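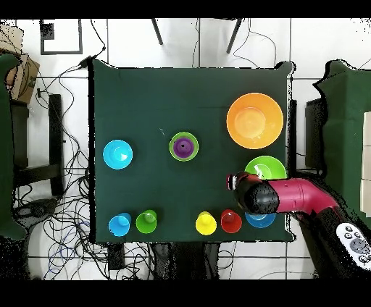 4.2 Sorting tableware with Palledlow

We were keen to try the planner on something that people do at home without a second thought, and putting away a child's plastic bowls and cups seemed a good place to begin. The pieces are light, they slide when nudged, and a small cup will happily sit inside a bowl and hide from an overhead view. Earlier work on the Wondus set used only pieces standing apart from one another, and we wished to see how far Palledlow would carry over once that comfort was taken away.

Each trial starts from a layout drawn at random, with the pieces spread over a cloth-covered table and nesting allowed (Figure 3 gives a fair idea of the sort of layout we mean, with a purple cup inside the small green bowl and the gripper over that bowl). The arm is asked to bring together all pieces of one named colour. Where a piece of another colour is nested in the target, the planner must first decide whether to lift the inner piece out or to carry the two together and part them later, and we left that choice entirely to the learned cost.

We trained on 600 recorded trials and kept back 200 for testing, taking care that no layout appeared in both. As a baseline we used Puvance, with its settings left as they were published, and we gave both methods the same camera view and the same time limit. A further 50 trials, all of them with at least one nested pair, were run with the Borbély grasp score switched off — a fiddly thing to arrange, as the score is also used to decide when to open the fingers, and we had to put a fixed rule in its place.

Palledlow finished more of the test trials than Puvance did, and the gap was widest where pieces were nested. Most of the remaining failures came from shades that sit close together: light blue and darker blue were confused more often than any other pair, and a highlight on glossy plastic sometimes pulled the colour estimate towards white. Switching off the grasp score hurt the rims of the small cups most of all, while the larger bowls were hardly troubled by it. We had rather expected the reverse, and we come back to the question in Section 5, where the contact forces are set out trial by trial.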